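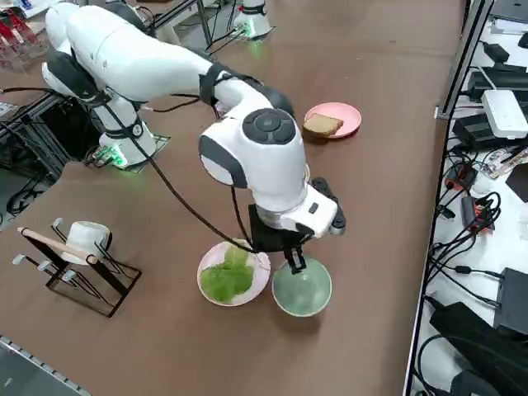 Corkberg Town Council, Resident Services Helpdesk
Ticket: River and storm text alerts not reaching homes in Tsegaye
Raised by: Shirin Yazdani, Emergency Planning
Handled by: Sepehr Soltani, Systems
Priority: High
Status: Resolved, left open for replies

Shirin Yazdani, 08:40

Morning Sepehr, and sorry to land this on you before you've had your tea. We sent the amber river warning last night at 21:15 through Trikex, in the usual way, with the usual wording, and this morning I have had a string of calls from people down in Tsegaye saying they had no text at all. They heard about it from neighbours further up the hill, who did get one. The river stayed inside its banks, thank goodness, so no harm done this time, but these are the very streets the warning is for and I'd hate to go into another wet night like this.

My own phone got the message at 21:17, and I'm on the town centre list. The Trikex screen says "Sent" with a green tick next to it. I haven't touched anything, I promise! I did look in Settings but I came straight back out again.

Could you have a look when you can? I'm in all day apart from the drainage meeting at 14:00.

Sepehr Soltani, 09:05

Hello Shirin, no need to be sorry at all, this is just the sort of thing I'd want to hear about early. I've moved it to the top of the pile.

A few things that would help me, if you have them to hand:

The mobile numbers of two or three people who rang you, with their permission, so that I can follow one number all the way through.
Whether any of them have changed phone or network since the spring.
Whether they got the test message we sent in August.

Meanwhile I'll pull last night's sending log. I'd be grateful if you didn't press "Resend" for now, as it goes to every list and the people who did get it will think the river has come up again.

Shirin Yazdani, 09:32

Lovely, thank you. Three numbers sent to you separately. Same phones and same networks for all of them. Mrs Ghorbani (Pouran Ghorbani, she lives right by the footbridge and has been signed up from the start) is quite sure she did not get the August test either, but she thought we had cancelled it on account of the good weather. The other two couldn't remember.

Sepehr Soltani, 10:20

Notes from the log, written out in full so whoever picks this up after me can follow it.

Total numbers signed up across all areas: 1,697.
Trikex sends in batches of 100, one after another, until it reaches the end of the list.
Last night's run began at 21:15 and finished with no errors.
None of the three numbers Shirin gave me appears anywhere in the run. They weren't refused by the network and they aren't waiting in a queue. They were never handed over for sending in the first place.

All three are still in the residents' database, marked as active, with the right address and the right alert choices ticked. So the sign-ups are safe, which is a relief, and nobody needs to register again. I've asked the front desk to tell callers so.

First thing I tried: clearing the saved list in Trikex and letting it load afresh. No change.

Second thing I tried: a test to Mrs Ghorbani's number on its own, having rung her first so as not to frighten her. It arrived while we were still talking. She was very kind about it and told me a good deal about the flood when she was a girl, which I enjoyed very much and which is why this note is later than I meant it to be. So her phone is fine, the network is fine, and Trikex can reach her perfectly well when it is told to.

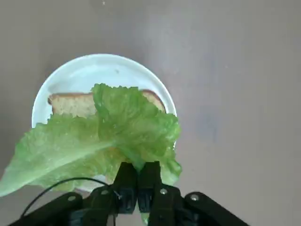

Bread on a round white plate.

Sepehr Soltani, 11:10

A little further on. I counted the numbers in the database with a Tsegaye address and there are 400 of them, and not one is in last night's run. That's the whole area missed, so I'm no longer looking at anybody's phone and have turned to the lists themselves.

I've also had a word with Mojtaba Salehi at Huvance, who look after the river gauge and the link between the gauge and our alert rules. He is checking whether the gauge put out the right area code when it crossed the amber mark. Mojtaba, I've added you to this ticket so you can write straight into it.

Mojtaba Salehi (Huvance), 11:48

Good morning all, and nice to meet you on here, Shirin. I've been through our side and the gauge did its job. It crossed amber, it sent the code for the lower river area, and your system answered to say it had the code. The readings on either side look sensible as well, with no gaps in them.

What I can see, and this may be the clue you want, is that your system answered with the name "Lower Tsegaye". In the list of areas I was sent after the summer tidy-up, I have "Tsegaye Riverside". Are those the same place? I'm not local, so forgive me if there are two of them.

Sepehr Soltani, 12:15 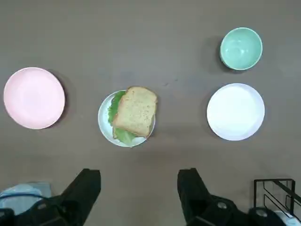

Mojtaba, thank you, I think you've put your finger on it, and no, there is only the one place. In August we tidied up the area names to match the street signs, and everyone in Lower Tsegaye was moved to a new group called Tsegaye Riverside. The old group should have gone at that point but was left behind with no one in it. It's like the small white plate with the sandwich on it and the pink plate with nothing on it: the residents are all on the white one, and the amber rule is still going to the pink one to be served. Trikex finds the old group, sees that it has sent to every member (all none of them), and gives us a cheerful green tick. I've checked the red rule too and it has the same fault, so I'm very glad we found this on an amber night. The yellow rule is fine, as it goes to the whole town.

What I plan to do, in this order:

1. Point the amber and red rules at Tsegaye Riverside.
2. Run a silent check, where Trikex builds the list without sending anything.
3. Send a short test to that one group, once Shirin is happy with the wording.
4. Remove the old group, but only after the test has gone well.

Shirin, would you mind giving me a line or two for the test? Plain and calm, and with the word TEST at the front please.

Shirin Yazdani, 12:40

Oh well done, both of you! Wording as follows:

"TEST from Corkberg Town Council. There is no flood warning at present. We are checking that river alerts reach homes in Tsegaye. You do not need to do anything. Sorry if you missed last night's message."

I've shown it to Evangelia Spanos in the press office and she's happy. She'll put a note on the council website at the same time so that people who ring round their families have something to look at. Could we send it after 16:00, so the school run is out of the way?

Sepehr Soltani, 15:20

Both rules changed. Silent check run: all 400 numbers are in the list, including the three from this morning. I looked for the old name anywhere else in the rules and found it once more, in the road closure messages, so I've put that right as well.

Sepehr Soltani, 16:35

Test sent at 16:10. All but 6 delivered. Those six have come back as "number not in use", so I should think they are people who have changed their number and not told us. Shirin, I've passed you the addresses in case you'd like to drop a card through the door.

Mrs Ghorbani has already rung to say hers came through and that she has read it out to next door.

Old group removed at 16:30. I've also asked Trikex whether the tick can be made to show a warning when a group has no members, as a green tick for a message sent to no one is not much use to any of us. They've logged it as a request. In the meantime I have set up a report that goes to Shirin and me after each alert, giving the number of messages sent for each area, so a nought would stand out.

Mojtaba Salehi (Huvance), 16:50

All good from here too. I've changed the name on our copy, and I'll send over our full list of areas tomorrow so the two can be laid side by side. There may be another old name or two in there.

Shirin Yazdani, 17:05

Thank you so much, I shall sleep better for it. More rain is due overnight but the forecast is keeping it well below amber. I'll do the six cards on my way home as I go past the footbridge anyway. Please leave the ticket open until we've been through Mojtaba's list, and if anyone from Tsegaye rings the front desk in the meantime, do put them through to me.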